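Homdale LED retrofit disk, 2-pack, reviewed after one winter

Ceiling height matters more than wattage when you pick a light for a tall room, and the box doesn't mention it.
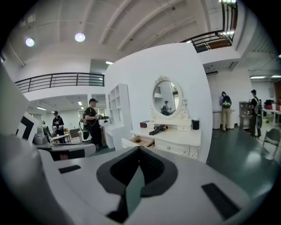 Rated output is 1522 lumens per disk. My handheld meter gave 88 lux at desk height, both disks on, walls painted flat white. That is fine for walking through and too low for reading. The Karketti it replaced had a narrower beam and put more light on the desk – at the cost of dark corners.

Mounting took about 2 hours, most of it on the ladder. The bracket slots are cut short and needed filing. Dimming is smooth down to the lower quarter, where the driver starts to buzz. Swapping in a Matsuda dimmer helped a little.

Color is even between the two units. Warranty card was missing from the box.

Fair value for hallways. For a work area, add a desk lamp.

Reviewed by Misaki Fujimoto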